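To: Members of the Mrema Review mailing list
From: Editorial Office, Mrema Review
Subject: Re: Print run and back issues

Members are thanked for their replies to the March notice. One of these is quoted below, as it raises a point put to us by several subscribers.

> The notice says that the Grusow essay on regional theatre will
> be held over. Does this mean it will appear online only? I
> subscribe for the paper copy and would be sorry to lose it.

The essay will appear in print. It has been moved to the next number so that both parts may run together, with the author's notes in full. The print run remains at 3,000 copies, of which 2,231 are reserved for subscribers and contributors. The remainder will go to bookshops and to the Vudier reading room. 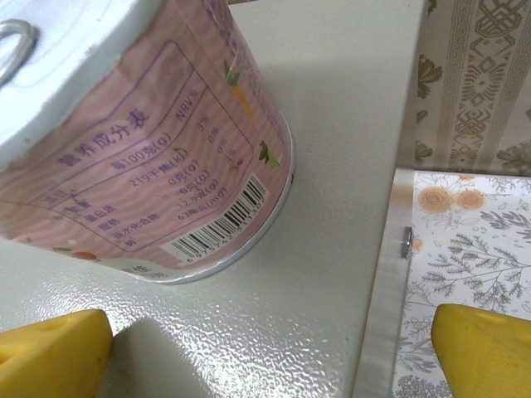 Nutrition table on a pink can label.

With regard to back issues, the archive at Skinari now lists 2,556 articles and reviews. Readers who find a missing page or a wrongly credited author are asked to write to this list, giving the volume and page number. Corrections are made at the end of each month.

Submissions for the poetry supplement remain open. Contributors may send up to 2 poems, in a single file, and should not send work already under consideration elsewhere.

Editorial Office
Mrema Review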